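Plisstead Entryway Shoe Bench: Furniture Review
Prepared for the Mindmont resident furnishings guide

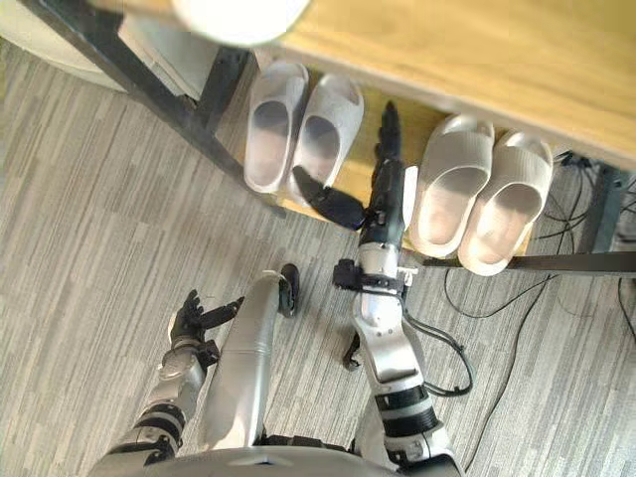
Châu Lương asked whether the lower shelf would hold up to daily use by several people, given that shoe benches of this kind tend to be bought for the seat and judged by the rack. The question is a fair one and shaped much of the assessment below.

The Plisstead is a low bench with a light wooden top and a matching shelf on a black metal frame. It was placed in the shared entrance of the Dodivholm residence for 7 weeks, on carpet, and used by residents as they came and went. Staff were asked to record complaints, repairs and cleaning.

Assembly

The bench arrives flat in one carton. Assembly took one person 56 minutes, including the time needed to remove and refit a leg that had been attached backward. The printed instructions do not distinguish clearly between the front and rear of the frame. A second person is recommended when the top is fastened. All hardware was present, and the supplied wrench was adequate.

Shelf

The shelf is well suited to slippers and other low footwear. Two pairs of thick-soled slides sit on it with the soles supported, although a pair pushed in carelessly will overlap the front edge. Ankle boots fit. Tall boots do not, and the residence continues to keep these on a tray by the door.

With respect to the question raised above, the shelf showed no sagging at the end of the period. One bolt at the left end required tightening in the third week.

Seat

The top is firm and comfortable for the short time needed to change shoes. The finish shows its grain well and wiped clean with a damp cloth. A faint ring left by a coffee cup could not be removed, and users should be advised accordingly. Residents of above-average height found the seat low.

Stability and floor contact

The bench did not rock on carpet. On the tile in the rear hall, where it stood for 2 days, it slid when a person sat down quickly. Felt pads made this worse; rubber pads corrected it. No pads are supplied.

Comparison

The Pangaribuan bench reviewed previously has a second shelf and a padded seat, but its fabric stained within the month and the upper shelf was too shallow for most adult shoes. The Plisstead holds less and is easier to keep clean.

Recommendation

Approved for shared entrances with carpeted floors. Approved for tile with rubber pads fitted. Not recommended as the sole storage for households that own tall boots.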